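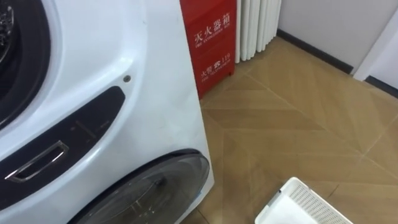

Two doors, one machine: the twin-drum washer in the rental apartment.

Fanni Bodnár does not want to hear about your sweater. She will, because people tell her about their sweaters the way they tell doctors about their knees, but she would like you to know that she has heard it before and that the sweater is gone.

"They bring it in a bag," she says. "It fits a doll. They ask if I can do something. I say yes, I can find you a doll."

Bodnár has run the mending shop on the main street of Etville for long enough that people have stopped asking when she'll get a sign. The front room holds two sewing machines, a pressing table and a chair for customers that is plainly there to discourage sitting. I sat in it for most of a July morning while she took apart a winter coat and, in passing, most of what I believed about laundry.

Her first position is that we wash too much. She blames nobody in particular, though she looked at my shirt when she said it. "You wore this how long? One day? At a desk? The desk is not a coal mine. Hang it by the window."

I admitted that I wash jeans after every second wearing. She put down her scissors.

"Why?"

I had no answer ready. She picked the scissors up again and let the matter rest, which was worse.

The shop keeps a ledger, a real one with a cloth spine, and every repair goes into it with a line on what went wrong. Last year's total came to 2477 repairs. Of those, 579 were what Bodnár files under a Hungarian word she declined to translate for print, meaning damage done by the owner while trying to get the thing clean. Moths, by comparison, hardly get a page. "Moths are amateurs," she says.

What does the owner do, exactly? Mostly, it seems, the owner leaves zippers open. A zipper is a small saw, and in a full load it spends an hour looking for something to cut. After that come hooks on bras, coins, and the cheerful habit of pouring in detergent until it feels generous. Too much soap stays in the cloth, the cloth goes stiff, the owner decides it must be dirty and washes it again with more soap. Bodnár describes this cycle with real admiration, as if somebody had invented it.

Rin Shibata, who does the knitwear at the back of the shop and had been silent until then, spoke up on the subject of wool. She washes hers in a basin with cool water, rolls it in a towel, and dries it flat on a rack over the bathtub. "It takes two days," she said. "People hate that part." She went back to a cardigan elbow and I didn't hear from her again until lunch.

I asked Bodnár whether modern machines hadn't solved some of this. She allowed that they were gentler than the one she grew up with, which walked across the kitchen and once blocked the door with her grandmother on the other side of it. But she has no patience for the idea that a better machine makes a better launderer. Her nephew-in-law, Kamil Hudec, rents out an apartment above the old bakery and has put in one of the stacked kind, with a drum on top of a drum, so that tenants can sort their washing into two loads and start both.

"And do they sort?" she asked me, as if I might know. "Kamil says they put everything in one and keep the other shut. Two drums! It's like giving a man two forks."

Hudec, reached by phone, defended his tenants. Some of them sort, he said. One of them sorts by whether he likes the item.
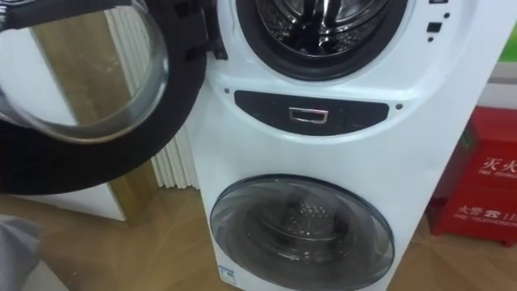

The case for leaving it open

On doors, at least, Bodnár is in favor of doing less. When the wash comes out, leave the thing open. She wipes the rubber with an old pillowcase and walks away. The sour smell customers bring her, along with the complaint that their towels are "old," is in her view usually a shut door and a warm room.

"They buy perfume for it," she says. "Little beads. Now it smells like a swamp with a boyfriend."

She has 3 rules painted on the inside of the shop's back door, for the apprentices she keeps meaning to take on. Close the zippers. Half the soap. If it isn't dirty, go home. The last one is addressed to the garment, she explained, though she has used it on customers.

Before I left I asked what she could do about a scorch mark on my own cuff. She held it to the light for some time, then asked whether I ever rolled my sleeves up.

I do now.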